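July 1, 2019

Sourdough notes, batch 3. I swapped in the Brirville rye and wow, it drinks water! Started with 500 g flour and 200 g starter, and the dough was stiff enough after mixing that I worked in another splash (didn't weigh it, sorry).
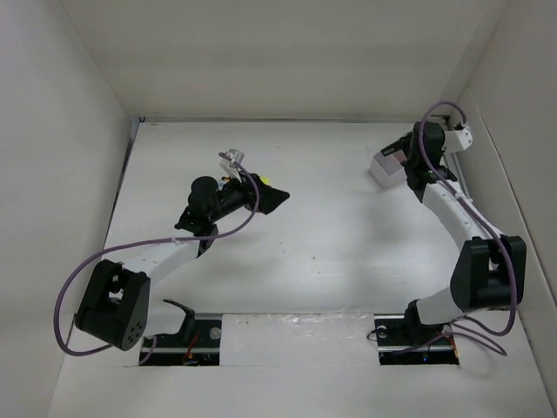

Folded it every half hour or so, then left it on the counter by the window. It rose faster than last time - maybe the starter, maybe just summer. Crust came out dark, crumb a bit gummy near the bottom. 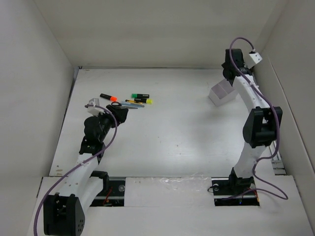
Teodoro Medrano thinks I cut it too soon and should give a rye loaf a full night before slicing. Fair enough, I had the butter out while it was still warm. Next one gets a longer bake with the lid off, and I'm hiding the bread knife until morning.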